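3.2 Collecting the packing demonstrations

We started teleoperating in March, and I'll admit we got the first batch wrong. Areeba Khokhar and I had written a strict script for the operators: left arm does this, right arm does that, go home, repeat. The 300 episodes we got out of it looked lovely on paper and trained a policy that fell apart the moment a wire bundle landed somewhere new. So we threw the script away and told people to move the motor modules from the platform to the divided box however they liked, as long as they grabbed them by the wires and kept going after a slip.

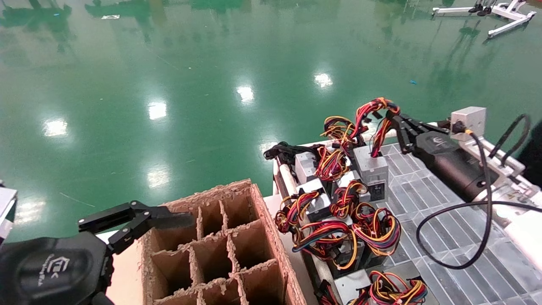

Figure 4. Motor modules on the work platform and the cardboard box with dividers. The right gripper holds a wire bundle.

The second batch was messier and a lot more useful. Operators at our Clomham site tended to regrasp in midair, while the Flavstead folks would set a module back down and try again (we kept both habits in the data and didn't label them). We did drop 176 episodes, mostly for lost camera sync, plus a few where someone forgot to stop recording and went to lunch! That left 3000 for training and 379 held out for testing.

One thing I'd do differently is the layout. We let operators scatter the modules by hand between episodes, and people have favorite spots. You can see it in the start-position heat map in the appendix, where the back corners are nearly blank. Section 3.3 gets into how we reweighted for that.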